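Ketilsson Toy and Game Room, Eltport: Gallery

The games table went in at the back of the shop in June. We put out whatever needs trying before it goes on the shelves, and anyone can sit down and have a go. Jocelyn Nguyen looks after the table and wrote most of the notes on this page. Item numbers are given where we have them, so you can quote them at the counter.

Stock changes often. If a colour you like isn't on the shelf, ask Bjarke Østergaard, who does the ordering from Palumard and Dovau. He can usually get it within 2 weeks.

Box, ball and cup

Open-fronted box, light wood frame with red felt inside, item 647. The beige ball shows up well against the felt. The tall red cup beside it holds the blue-handled and red-handled utensils.
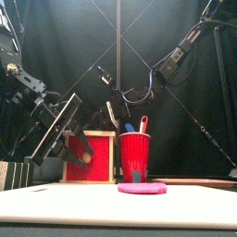
Hours and orders

Open from 10 in the morning. The games table closes half an hour before the shop does. Phone orders are held at the front counter under your surname. Please have the item number ready when you call.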